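Juren Hand Grippers (pair)

Product code: JUR-144
Sold as: left and right, with marker cubes fitted
Hire or purchase

The Juren is a pair of grippers held in the hands. A person does a chore with them, and the recording of that chore is used to train an arm to do the same. They suit teams working on clearing tables, sorting, folding and light bench work.

Can a machine clear a table yet?

Sometimes. We get asked this most weeks, so we keep a list of what our customers' arms can and can't manage. Lifting a plate from a table it has seen before is mostly fine. Moving the same plate when there is food on it is less reliable. Soft things such as napkins and tablecloths are still poor, and glasses depend a great deal on the light. If you want a machine that will tidy a kitchen without anybody watching it, we don't sell one.

What we do sell is the means of recording enough examples to find out for yourself. In our December trial at the Dow workshop, Effie MacRitchie and Amanuel Abdella recorded 131 table clearances. The arm trained on them was then given 40 attempts and finished 27. Most of the failures were at the moment of letting go.

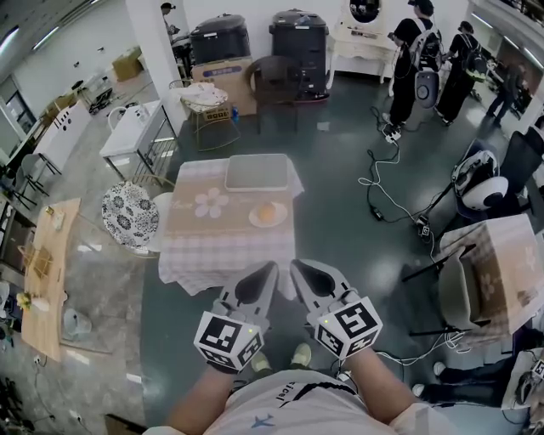
Grippers in both hands at a laid table, with a plate and a grey tray.

The pads at the jaw tips are pointed, which helps with plate rims and thin handles. They are less good on anything round and smooth. Replacement pads are sold in packs of four.

In the box
Left gripper and right gripper
Two marker cubes, fitted
Spare pads, one pack
Charging lead
Printed setup guide

Before you order
The grippers record hand movement only. The Groratard recorder is sold separately, and older Bestix recorders need an adapter. Keep the faces of the cubes clean and don't cover them with tape or labels. Allow a morning for setup the first time.

Hire is by the week and includes a call with Fergus Tennant, who looks after setup. For purchase orders and repairs, contact Finlay Pollock through the enquiry form.

Page updated January 25, 2022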